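Storage, Sorting and the Shared Kitchen at Bornstead
Student project report, Workplace Environments module
Thanakorn Thepsuriya and Wanpen Sukprasert

1. Why we picked a kitchen

Our original proposal was a study of meeting room bookings. We dropped it in the second week, when it became clear that the booking system would not let us see any bookings. The kitchen on the same floor had no login screen, so we moved there.

Bornstead is a shared office floor. During our project the regular tenants were two small companies, Grokari and Gitix, plus whoever had a day pass. Everyone used one kitchen, one tall cabinet, one set of bins and one carpeted area with soft seating. Our question was simple: where do things end up when several groups share a room and no one group owns it?

We visited on 8 afternoons in October, usually between two and four, and talked to 19 people. Five of them asked if we were from the landlord. We were not, but we did learn more about the heating than we had planned to.

2. Method

We did three things on each visit. We walked the kitchen end to end and wrote down what was on the counter. We opened the tall cabinet and noted what was hanging up and what was down at the bottom. Then we sat on the soft seating and waited to see who came in and what they put down.

The last part sounds relaxing and was mostly uncomfortable. People do not like being watched while they scrape out a lunch box. By the third visit Wanpen had started bringing a laptop and pretending to type, which gave us better results and also a fairly complete draft of section 1.

We had a budget of 1,000 baht for labels, tape and a clipboard. The clipboard was a mistake. Two people straightened up as soon as they saw it.

3. What we found

The tall cabinet is the best piece of storage on the floor and the least used. It has hooks inside, a shelf, and two cubbies at the bottom, one with a wicker basket and the other with a wire rack. When we asked people where they kept their jackets, most said "on my chair." When we asked about the cabinet, several said they thought it belonged to the other company. Grokari thought it was Gitix's and Gitix thought it was Grokari's.

Meanwhile the counter fills up. It is long and has a full row of cabinets under it, and yet the things people use every day live on top, in a line. We came to think of this line as a queue, except that nothing in it ever got served.
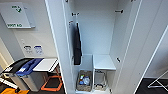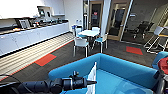 Sorting was a separate headache. The waste station has several compartments, and almost everyone we spoke to said they were confident about which one to use. We then asked what they would do with a yogurt cup that still had yogurt in it. The confidence went away quickly. Three people described three different routes, one of which involved carrying the cup home.

The soft seating gave us our only real surprise. We expected it to collect food wrappers and it hardly did. It collected paper — printouts, handouts, the odd envelope. Our guess is that people sit down with something to read, get called away, and leave it behind as a way of holding the seat. Thanakorn tested this by leaving a blank sheet there himself. He would like it recorded that his seat was still free at four o'clock.

4. What we tried

We taped a small label reading "Shared — please use" to the door of the tall cabinet and left it up for our last few visits. More jackets appeared, and so did an umbrella and a bag of rice. We do not know whose rice it was. It was still there on our final visit and we have decided it counts as a success.

We also asked both companies to agree on one stretch of counter that would stay clear. They agreed at once, and it took the rest of the month to settle which stretch. The compromise was the end nobody stood at, so the clear section was clear before we started.

We did not try anything with the bins. Our supervisor suggested a poster, but the wall already has signage and we did not see why people would read a second one.

5. Problems with the study

Our visits were all in the afternoon, so we missed breakfast and whatever happens after six. One Grokari employee told us the evenings were "a different country." We also counted an item as left behind if it was still there when we went home, which is unfair to slow eaters.

A bigger problem is Tan, the cleaning service, which came through at times we could not predict. On two visits the counter was in far better order than our notes from the visit before, and for one hopeful hour we thought this was because of us.

6. If someone continues this

Go in the morning. Leave the clipboard at home. Ask who owns the cabinet before putting a label on it, and ask both companies on the same day, while they are in the same room. Our observation sheets are in the module folder, except for the one from the fourth visit, which we left on the seating.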